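The Greengrocer's Question

We had been at it since February, and by the time the result came I had stopped bringing a proper lunch. I lived on whatever I could eat standing up with a notebook under my arm.

The idea was so small that I was almost shy of it. Everyone at Nisero taught their machines to shop by showing them good shopping: the right vegetable, lifted cleanly, put in the basket, again and again. I wanted to teach ours to ask a question first. Before each reach it would guess what the heap would look like afterwards, and then it would look, and the gap between the guess and the heap was the lesson. My grandmother bought vegetables that way in Elgate. She would stare at a pile of beans until the whole queue sighed behind her, and she never once started a landslide.

So we had two learners. Oto learned the old way, from 750 clean examples. Malik got only 92, and the question.
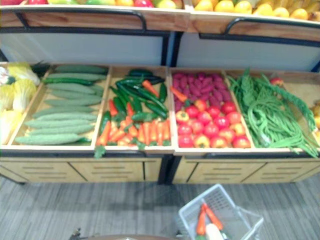 The stand, with carrots in the basket.

I loved those bins. I loved how badly behaved they were! A tomato is a polite thing, it is round and it waits for you, but a long bean is tied up with all its neighbours, and a carrot lying among chillies may be holding up half the street. Oto knew a carrot when it met one. Malik, on its good mornings, seemed to know what a carrot was doing there.

We gave them 30 trials each, turn and turn about, with the heaps built up afresh in between. I had promised myself I wouldn't hope out loud. I wrote down the spills in pencil, Oto's on the left page and Malik's on the right, and somewhere past the middle I noticed that I kept having to turn over for the left page while the right one still had so much white on it.

The question cost us time, I should say. Malik was slow, slow enough to make you want to reach in and do it yourself. Before every pick came that pause, and I used to fill it by walking the length of the carpet and back, past the cardboard boxes by the wall and the round white table with the basket on it, telling myself not to look until I heard the motors. I always looked. The pauses were the best part, if I'm truthful — all that guessing going on in the quiet.
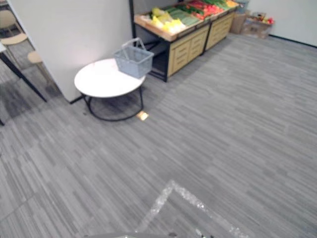

My notebook for the last trial has only one line in it, and the line is number 1873, which was the count of guesses Malik had made since we began. I wrote it very large. Then I sat down on the grey carpet, near the point where the white tape comes together, and worked through both columns again from the top, and they came out the same. Fewer spills from fewer lessons. I rang my grandmother before I rang Nisero. She listened to all of it, the heaps and the guesses and the two pages, and then she asked me what the beans were like.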